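Collero nimmt Sortierhilfe für Zeichenmaterial ins Programm

Kreiden, Filzmarker und Stifte sollen in Malräumen und zu Hause schneller wieder an ihren Platz kommen

Plolisstead, im September. Der Werkstattausstatter Collero erweitert sein Angebot für Schulen, Malkurse und private Arbeitsplätze um eine Ordnungsreihe für Zeichenmaterial. Sie trägt den Namen Lulus und besteht aus flachen Einlagen, einer Ablageleiste und einem gedruckten Leitfaden mit 22 Seiten. Die Auslieferung an den Fachhandel beginnt im Oktober.

Die Reihe geht auf eine Befragung zurück, die Collero im Frühjahr unter seinen Kunden durchgeführt hat. 471 Kursleitungen, Lehrkräfte und Eltern haben den Fragebogen ausgefüllt zurückgeschickt. 352 von ihnen gaben an, dass sie Kreiden und Stifte derzeit gemeinsam in einer Dose oder einem Kasten aufbewahren. Am häufigsten wurden in den freien Antworten abgebrochene Kreiden, verschmutzte Stifthülsen und eingetrocknete Marker genannt.

„Wer Kreide und Marker zusammen in eine Dose stellt, hat nach ein paar Wochen Kreidestaub an allen Kappen“, sagt Elsa Midtbø, die bei Collero für die Produktentwicklung zuständig ist. „Wir haben deshalb mit der einfachsten Frage angefangen: Was liegt am Ende einer Malstunde auf dem Tisch, und in welcher Reihenfolge räumt man es weg?“

Der Leitfaden empfiehlt, das Material vor dem Einräumen einmal vollständig auszulegen. Kurze Kreiden kommen in eine eigene Reihe, Marker und Stifte in eine zweite. Zwischen beiden Reihen bleibt ein Stück Tischfläche frei. Innerhalb der zweiten Reihe liegen die dicken Filzmarker zusammen, daneben die schlankeren Stifte. Alle Teile zeigen in dieselbe Richtung, damit sie sich ohne Umgreifen in die Einlage legen lassen. 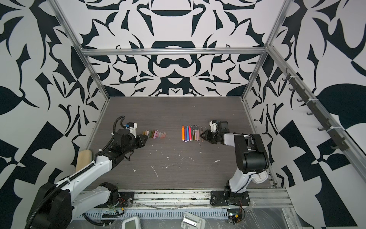
Müssen die Kreiden nach Farben sortiert werden?

Für die Aufbewahrung spielt die Farbe keine Rolle. Entscheidend ist, dass die Stücke einzeln liegen und nicht übereinander rutschen. Wer in einer Gruppe mit Kindern arbeitet, kann helle und dunkle Töne trennen, weil helle Kreiden den Abrieb der dunklen schnell annehmen. Verschmutzte Stücke lassen sich mit einem trockenen Tuch abreiben.

Die Einlagen sind in zwei Tiefen erhältlich. Die flache Ausführung ist für Kreiden und Buntstifte vorgesehen, die tiefere für Filzmarker. Beide passen in handelsübliche Schubladen und lassen sich mit der Ablageleiste auch offen auf dem Tisch verwenden. Die Fächer haben keine feste Farbzuordnung. Beschriftungsstreifen liegen bei und können mit Bleistift beschrieben werden.

Erprobt wurde die Reihe im Malhaus Hellström, das in Plolisstead Kurse für Kinder und Erwachsene anbietet. Dort hat Yae Iwasaki die Einlagen ein Kurshalbjahr lang in drei Gruppen eingesetzt. „Die Erwachsenen haben am Anfang länger gebraucht als die Kinder“, berichtet die Kursleiterin. „Inzwischen legen alle ihre Sachen in Reihen hin, bevor sie aufstehen. Ich sehe auf einen Blick, ob ein Marker fehlt, und muss nicht mehr unter den Tischen suchen.“

Auf Anregung aus den Kursen hat Collero die Ablageleiste noch einmal geändert. Sie ist jetzt an der Vorderseite niedriger, sodass auch sehr kurze Kreidestücke gut zu greifen sind. Der Boden der Einlagen ist glatt und kann feucht ausgewischt werden.

Ein eigenes Kapitel des Leitfadens behandelt die Pflege der Arbeitsfläche. Kreidespuren sollten zuerst trocken abgefegt und erst danach mit einem leicht feuchten Tuch aufgenommen werden. Auf Flächen mit Holzmaserung wird in Richtung der Maserung gewischt. Scheuermittel sind auf beschichteten Platten nicht geeignet. Für Filzmarker gilt: Kappe fest schließen, liegend lagern und nicht in die Nähe der Heizung stellen.

Die erste Auflage umfasst 2.000 Sets. Ein Set enthält je eine Einlage in beiden Tiefen, die Ablageleiste, Beschriftungsstreifen und den Leitfaden. Einlagen können einzeln nachbestellt werden. Schulen und Kursanbieter erhalten auf Anfrage ein Musterset zur Ansicht, das vier Wochen lang behalten werden kann.

Im November zeigt Collero die Reihe im Malhaus Hellström. Besucher können eigenes Zeichenmaterial mitbringen und die Einlagen damit ausprobieren. Der Eintritt ist frei, Beginn ist jeweils um 15 Uhr. Die Termine werden im Malhaus ausgehängt.

Über Collero
Collero stellt Einrichtung und Zubehör für Werkräume, Malräume und Heimarbeitsplätze her. Das Unternehmen hat seinen Sitz in Plolisstead und beliefert den Fachhandel sowie Bildungseinrichtungen.

Ansprechpartnerin für die Presse
Elsa Midtbø, Produktentwicklung
Collero, Plolisstead

Abdruck honorarfrei, Belegexemplar erbeten.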